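Traradex Student Robotics Club
Set-up Guide, Section 6: Shoe Rack Exercise (Fostby two-arm station)

6.1 Before you start
Complete Section 5 (joint homing) on both arms. Load the Wernano profile and set the speed limit to 71. Do not use 100 with the hands fitted.

CAUTION: Keep out of the reach of both arms while the enable light is on. The stop button stays with the second operator.

6.2 Placing the rack
1. Stand the rack on level floor with the low back board toward the wall.
2. Check that the screws holding the upper shelf are tight.
3. Place one pair of slides on the right half of the upper shelf, toe ends to the front.
4. Place the remaining pairs on the lower shelf.
5. Bring the arm up from the left with the hand open. 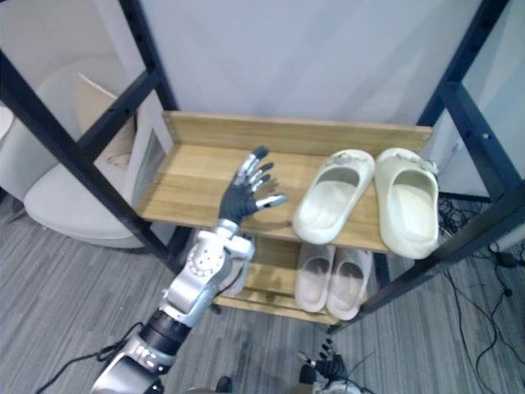
Fig. 6-1. Hand open at the upper shelf, palm tilted toward the rack.

NOTE: Leave enough slack in the arm cable for full elbow travel. Power cables on the floor run to the right of the rack – do not route them under the left arm.

6.3 Approach
1. Select the left slide of the upper pair as the target in Shirima.
2. Jog the hand toward the toe end of the slide. Curl the fingers during the last part of the move.
3. Keep the second arm low, below the lower shelf.
4. If the forearm touches a slide on the lower shelf, stop, back out and repeat from step 1.
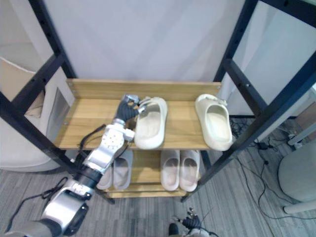

Fig. 6-2. Fingers curled, reaching toward the left slide on the upper shelf.

The forearm hides part of the lower shelf from the head camera. Check clearance on that side by eye before each run.

6.4 Wrist view check
1. Switch the display to the wrist camera.
2. Confirm that the fingertip pads and the silver finger segment are both in view.
3. Clean the lens cover if the picture is hazy. A colored glow low in the picture is lens flare and can be ignored.
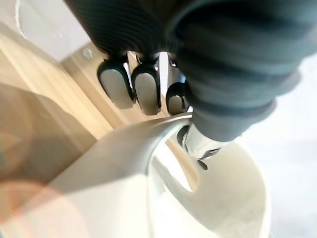 Fig. 6-3. Wrist view. Silver finger segment at the loop of a white object, fingertip pads above.

4. Save the hand position under your team number and log the run.

CAUTION: Do not increase grip force to correct a poor position. Open the hand and approach again.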